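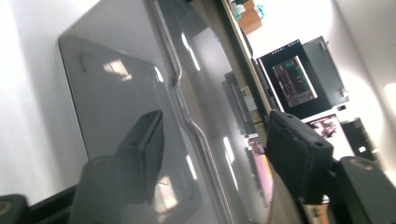

Session 4: Paying for the Kit

Welcome back, everyone, and thank you for the thoughtful emails after last week. A good number of you asked when we would get to money, and I promised Tomás Carvalho we would do it before the group plans are due, so this is the week. Bring your draft equipment list with you, even if it is three lines on the back of a receipt.

Where people usually begin

Most first budgets start with the arm. It's the big exciting purchase, there is a glossy brochure for it, and the price is printed right there on the quote. I understand the pull completely! But I'd like you to begin with the task, written out in plain words, and work toward the hardware from there. "Open a door by its handle" sounds like one job until you start asking what kind of handle. A long bar that stands off from a shiny panel needs room for a finger to get in behind it. A small round knob wants something else again, and a recessed pull may rule out your favorite gripper altogether.

So before you price anything, write down for each task:

What the tool has to touch, and how much clearance there is
What the surface is like (glossy fronts throw reflections, which matters if you depend on a camera)
What the light is like, windows included
What else is standing close by

Go and look at the actual spot, with a tape measure, at the time of day you expect to be working. I have sat through more than one long meeting over a purchase that a ten-minute visit would have settled.

Hand-held tools before arms

For our worked plan we'll follow the Dindotura project, which wanted to collect demonstrations of everyday household tasks. Their first draft asked for two arms on day one. The second draft asked for hand-held grippers that a person carries around, with the arm pushed back to the following June. I like the second draft a great deal. You can learn an awful lot about which tasks are worth doing while the expensive line of the budget is still blank, and if the finger shape is wrong you have only bought the wrong fingers.

The numbers we'll use in class:

Hand-held gripper, complete: 4,000 each
Replacement finger pads: 80 per pair
Staff training: 12 hours in total
Share of the budget committed in the first phase: 70 percent

Please don't treat these as market prices. They are there so that we are all multiplying the same things, and your own quotes will look different. Do notice the pads, though. They are cheap, they are soft, they rub against things all day long, and hardly any of the drafts I've read so far has a line for them. Decide how often you expect to change them, write that guess beside the line, and come back to it after the first month of use.

Reading a quote

We'll compare two supplier quotes, one from Pusero and one from Mendes. The Pusero total is lower, and on a first read you'll probably want to sign it. Read down to the small type on shipping and on spare parts, then look at what Mendes has folded into its single price. I won't tell you which one I'd choose, partly because I have changed my mind about it twice.

Questions to put to any supplier:

Can we buy the fingers and pads separately, and how long do they take to arrive?
Who pays the postage on a repair?
What computer and monitor does the software need, and are they in the price?
Can we borrow one for a week?

That last question feels cheeky. Ask it anyway, very nicely. The Valside group did, and got their loan.

For next time

Pick one task from your list and write a one-page budget for it, with a sentence next to every line saying where the figure came from. "I guessed" is a perfectly good source at this stage as long as you say so. Send it to me by Sun 26 August, and put your group name at the top, please, as I had four pages last time that all simply said "Budget."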